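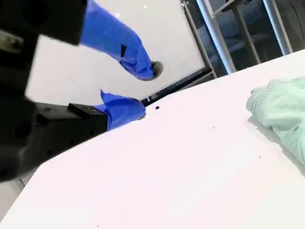
Colour accents in television drama are usually discussed by series or by director, and seldom by shot. The present report takes the shot as its unit. An accent is defined as a small area of strong colour set against a larger area that is neutral or nearly so. Bright royal blue over two fingers, with a matte black housing behind it, meets the definition without difficulty: the blue is strong, the black is neutral, and the folds and creases in the covering change its lightness but leave its hue readable. Most shots in broadcast drama are less clear, and the greater part of our work went into the unclear ones.

1. Material

Four serials were used: Dukine, Reden, MacKinnon and Gadov. All are contemporary dramas with a domestic main setting. Three episodes of each were taken (the first, one from the middle and the last), which gives 12 episodes in all. Title sequences, recaps and trailers for the next episode were left out. Material shown on a screen within the story, such as a news broadcast in a kitchen, was kept and coded as part of the shot in which it appears.

Shots were drawn at random from a list of cuts. The list was made by hand from the department's copies, as the automatic cut detection we first tried gave false cuts in Gadov wherever a lamp was switched on. Dissolves were assigned to the outgoing shot. In total 431 shots were drawn. Those too dark to judge on the reference monitor were removed, which left 405.

2. Coding

Coding was shared between Duangjai Boonchu, who took Dukine and MacKinnon, and Alistair Dunbar, who took Reden and Gadov. Each shot was judged at its midpoint on a single still. Four things were recorded: whether an accent was present, its hue by common name (red, blue, green, yellow, other), what carried it (costume, prop, set, light), and whether it lay on or away from the speaking character.

Before the main work 20 shots were coded by both of us and compared. Agreement was good for hue and carrier. It was poor for presence in shots with large windows, and a rule was added: daylight through glass is treated as background whatever its tint. The shots were then coded again under the new rule and the remaining differences were settled by discussion. They are included in the results.

The split of serials between coders is a weakness. A difference between, say, MacKinnon and Gadov could in part be a difference between the people who coded them.

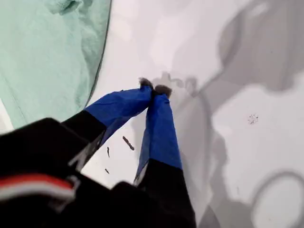

Does a strong accent draw the camera closer?
In our sample it mostly did not: accents were more frequent in wide and medium shots than in close-ups, and the carrier was seldom the object that the following shot moved in on.

3. Results

Costume was the most common carrier in three of the four serials. The exception is Reden, where props came first, largely on account of the enamel kitchenware that appears in every interior of the family house. Red was the leading hue in Dukine and MacKinnon, blue in Gadov. Reden showed no clear leader. Yellow was rare as a costume colour but frequent as light, chiefly in night exteriors, and it is doubtful whether a street lamp should be grouped with a scarf under one heading.

Accents lay away from the speaker more often than on the speaker. The difference was largest in the final episodes. In Gadov the younger sister's blue coat accounts for much of it – she is present in many late scenes in which she says nothing, and the coat remains the strongest colour in the room. Removing her scenes brings Gadov close to the other three.

4. Problems

The midpoint still is a crude measure. A red door that opens and closes within a shot may be missed altogether, and a panning shot may be represented by its least typical moment. A first and last still for every shot would have been better, but the hours available after January did not allow it.

Copies also differed in grading. Dukine was available only as a broadcast recording, with visibly weaker reds than the publicity material. Its count for red is therefore probably low.

5. Further work

The list of cuts and the coding sheet are held with the department office and may be used by later groups. We would suggest that both coders work on all four serials, that light be separated from the other carriers, and that the window rule be tested on a serial shot mainly out of doors.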